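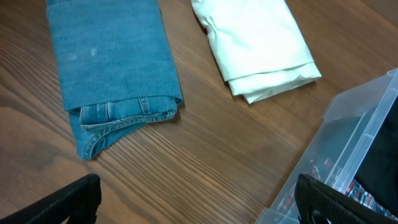 Folded jeans on a wooden tabletop, with a white garment beside them and a clear plastic bin.

Loubna Fawzy had been altering clothes for other people for most of her working life before she put a sign up. The sign is small and hangs in the side window of her house in Darnalham, and it says Hems, Zips, Mending. People still knock and ask whether she does curtains. She does not do curtains.

"I did one set for a neighbour and it took up the whole floor for a week," she says. "I had to step over it to get to the kettle."

We spoke in May, at the end of what she calls the coat season, when people remember in a hurry that the lining of their winter coat has been hanging out since last year. She had done 261 paid jobs in the twelve months before that. She knows the number from the duplicate book she writes receipts in. Most of them were hems.

Fawzy learned to sew from an aunt, then took a job at Calow, a uniform maker that used to employ a good part of the town. She was on collars to begin with and later on trousers. The work was paid by the piece and she got fast.

"You'd do the same seam all day. I didn't mind it. You could talk, if you didn't look up. What I didn't learn there was how to fix anything, because if a piece was wrong it went in the bin and you did another one."

Mending she had to pick up later, mostly by unpicking things. When Calow closed its Darnalham floor she bought one of the industrial machines at the clearance, along with a box of thread she is still working through. The grey is nearly gone. There is enough maroon to last her until she retires.

For the first couple of years she worked only for friends, and charged what they felt like giving her. It was Siu-ming Lau, who runs the dry cleaner on the main street, who told her to write down a price list. Lau had been sending alterations to a workshop in the city and waiting ten days to get them back.

"I had customers asking every day where their pants were," Lau says. "I went over to Loubna's with a bag of six pairs and they were done the next afternoon. I told her she was charging too little and she argued with me about it."

The price list is now taped inside the front door. A plain hem is the cheapest thing on it. Jeans cost a bit more if the customer wants the original hem kept, which means cutting it off, shortening the leg and sewing the old edge back on so the worn part still shows. Fawzy thinks this is a lot of fuss but agrees that it looks better. She asks people to wash new jeans before they bring them in, and to bring the shoes they will wear with them.

"They forget the shoes. Then they stand on their toes and say, about this high. I can't pin to that."

Denim is what she likes least to sew and is asked for most. The crotch and inner thigh wear out first, and by the time anyone notices a hole the cloth around it has gone thin as well. A patch the size of the hole will tear out within weeks. She puts a much bigger piece of soft cotton behind it and runs lines of stitching back and forth over the whole area, following the weave as closely as she can. It takes close to an hour, and for an old pair she will sometimes tell people to save their money.

Obinna Ogundipe is one of the people who ignored that advice. He drives a delivery route and has had the same pair mended 3 times.

"She told me they were finished," he says. "I said just do it once more. She's said that every time."

White shirts are another regular job. Collars can be taken off, flipped over and sewn back on with the worn side underneath, something Fawzy's aunt did for everyone in the family. Not many customers know to ask for it. Those who do are usually older, she says, or they have had a good shirt for long enough to be upset about it.

She has had one apprentice of sorts. Efe Lawal came to her at nineteen wanting to learn zips, stayed through two winters, and now does costume repairs for a touring company. Lawal remembers the first month mainly for the unpicking.

"I wasn't allowed near the big machine. She gave me a pile of broken coats and a seam ripper. I thought it was a punishment. By the end of it I knew how a coat went together, so fair enough."

Asked if she would take on someone else, Fawzy says she would if they lived close by and didn't mind the radio. She has been talking to Aminu Omoregie at the Babalola community hall about a monthly mending table, where people could bring one thing and be shown how to fix it themselves. The hall has the room, but the power points are all along one wall and the tables are on the other side. Omoregie is looking into it.

She isn't worried about teaching her customers out of needing her. Sewing on a button is about as far as most people want to go, in her experience, and she has never liked charging for buttons anyway.

There are things she turns down. Leather goes to a man two towns over. Wedding dresses she will shorten but not take in - she did one that had to be let out again on the morning of the wedding, and she would prefer not to repeat it. Anything unwashed goes straight back to its owner.

At the end of our talk a woman came to the door with a child's raincoat and a broken zip. Fawzy turned it inside out, ran a thumb down the teeth and said the slider had gone but the rest was all right. It would be ready after four.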